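Visit to the Flustenness tableware site, January

The works stands at the end of a service road on the Flustenness estate and has made moulded plastic tableware for schools, canteens and campsites for most of its life. Our group signed in at the gatehouse at 9.30 and was taken round by Gladys Chambi, who runs production, with Anas Bouzid from tooling joining us for the first part.

Raw material arrives as pellets in 600 kg boxes and is drawn by vacuum line to dryers above the presses. Polypropylene needs little drying, but the colour masterbatch is kept under cover and dosed by weight at the throat of each machine. Bouzid said most reject parts on the coloured lines come in the first minutes after a change of shade, while the old colour works its way out of the barrel. They change from light to dark where the order book allows it. Purged material is reground and goes into trays for the garden trade, never back into tableware.

The plate tool is the newest on site. It is a two-cavity mould, made by Heter, with the gate on the underside of the foot so that the mark does not show in use. Cups run on an older four-cavity tool. The taper on the cup wall is there for release from the mould and for nesting, and Bouzid admitted that the draft angle is a little more generous than the drawing asks for. Cartons hold 700 cups, nested in sleeves.

After the press hall we moved to the sorting and handling room, where mixed sets are laid out on cloth-covered tables. The tables are square and low enough to work at from an office chair. The floor is white tile, easy to sweep and unforgiving to anything dropped on it.
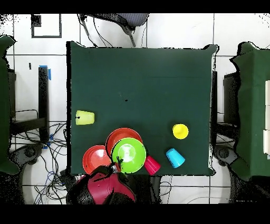 Photo: Chaimae Radwan

The table we spent longest at had red-orange plates, a lime-green bowl resting partly over one of them, and cups in yellow, pale yellow-green, light blue and magenta-pink, most of them on their sides. Dark green cloth was chosen for all the tables after a trial with white, on which the paler cups were hard to pick out under the ceiling lights. Gloss is the other difficulty. A shiny bowl throws back a pale patch from the inside of its base, and new staff tend to read this as a flaw in the moulding until they have tilted the piece a few times.

Sosina Tekleab explained the stacking order: plates first, bowls on top, cups nested separately with the mouths facing one way. A full set is marketed under the Brillano name and packed in a printed sleeve.

The wash test is in a side room. Samples go through 2,000 cycles in a commercial dishwasher and are then checked for colour shift and for crazing at the rim. Kelechi Ugwu asked about stain resistance. The answer was that tomato and turmeric remain a problem on the lighter shades — the yellow hides it best.

We finished in the canteen at 12.15. Parking is limited, and safety shoes are required in the press hall but can be borrowed from the gatehouse.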